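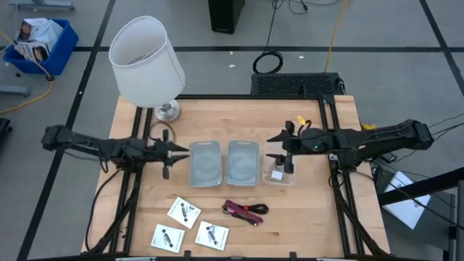 *Two translucent plastic bins, side by side on a wooden table.*

**Osent to extend kitchen refill service to 34 more neighbourhoods**

4 Mar 2025 - Osent, the household refill company, today confirmed that its doorstep refill service will open to customers in a further 34 neighbourhoods this spring. The service delivers dried foods, cleaning liquids and soap in returnable containers, which are collected, washed and filled again at the company's depot in Nesum.

The decision follows a trial that closed in February. A total of 634 households took part, and about 5 in every six orders were placed by customers who had used the service before. Participants asked most often for smaller portions of rice and pulses, and for a later collection slot on weekdays. Both changes will be in place when the wider service opens.

Shalini Pandey, Managing Director of Osent, said: "Our customers told us plainly what they wanted from us. They wanted to order less at a time, and they wanted somebody to call after work. We are grateful to every household that took the trouble to write to us."

Washing and storage will be carried out in partnership with Tosedier, which has supplied the Nesum depot for four years. Under the new agreement, Tosedier will also handle the return of damaged lids and containers.

"Demand for reusable packaging has grown steadily in this area," said Abdelilah Slaoui, Head of Operations at Tosedier. "We have added an evening shift at the depot - the first since it opened - and recruitment for that team is now complete."

Existing customers need take no action. Deposits already paid will be carried over to the new accounts, and standing orders will continue on their present dates unless changed by the customer.

**Media enquiries**
Dinesh Bhatt, Press Office, Osent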